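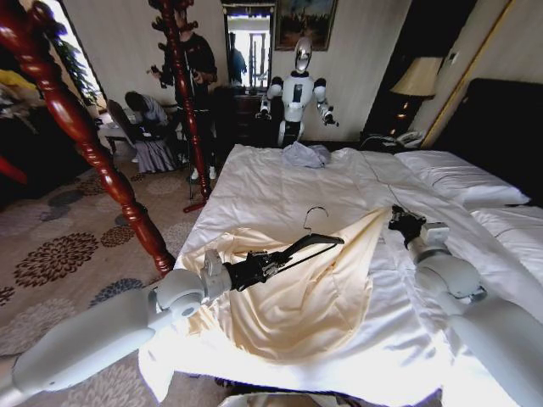 2 min read

Closet Advice I Stopped Believing

By Yolanda Cordero
September 2020

Every fall I get the same email from readers: which hangers should I buy? My answer is usually none. The hanger business would like you to think your shirts are dying for lack of velvet flocking, and I have yet to see much proof.

I bought a set of the Vastitz slim ones two years ago. They do grip. They also grip when you want the blouse to come off, and the fuzz ended up on a black sweater. Plain plastic with a metal hook does fine for most things. If a slippery top keeps sliding off, wind a rubber band around each end of the hanger and see if that cures it before you spend anything.

Satin

Lay it flat on a bed to get it on the hanger. Put the shoulders on first, then lift. Pulling a hanger up through the neck stretches the neckline, and satin doesn't forgive that.

Steaming in the bathroom while you shower is the tip everyone repeats. I've tried it maybe a dozen times. It softens light creases and does nothing for a fold that has been in a drawer since spring. Use a cool iron on the wrong side, with a cotton dish towel in between. Test the hem first. Water spots are real, so go easy with the spray bottle.

Cedar

Carmela Valcárcel wrote in to swear by cedar blocks. Fine, they smell nice. I would not trust them with a wool coat I cared about. Wash or clean the wool before it goes away, then seal it in a bag. Moths like sweat and soup — they are less interested in clean cloth.

The backward hanger trick

Turn all your hangers the wrong way, flip each one when you wear the item, and give away whatever is still backward after a year. I did this. What I learned was that I own a funeral dress and a ski jacket, and I kept both.

Sealed storage bags

Good for comforters. Bad for down if you leave it squashed all summer, whatever the package says. My Okotitz bags lost their seal after 7 months anyway, and I went back to an old pillowcase.

Readers' tips on shoe racks go up in October. Please, no more tension rods.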